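Cable slack should be a scheduled check on any two-arm folding cell. At Pammont we dress it every 1000 cycles, with the wrists parked.

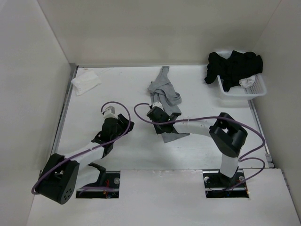

Győző Juhász would leave it until a fault shows. I disagree: a chafed lead fails intermittently.

Fingertips deserve the same discipline. Set the gap against the thinnest stock you run. A thin, translucent sheet pinched right at the tips, bunching slightly, tests alignment better than any towel.

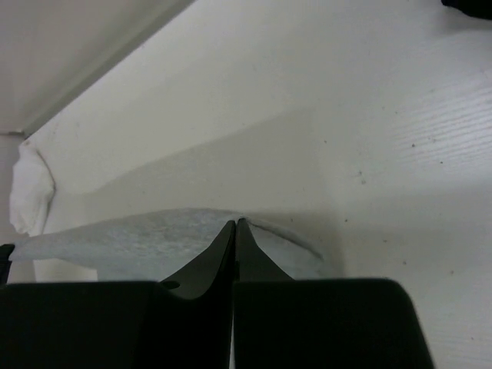
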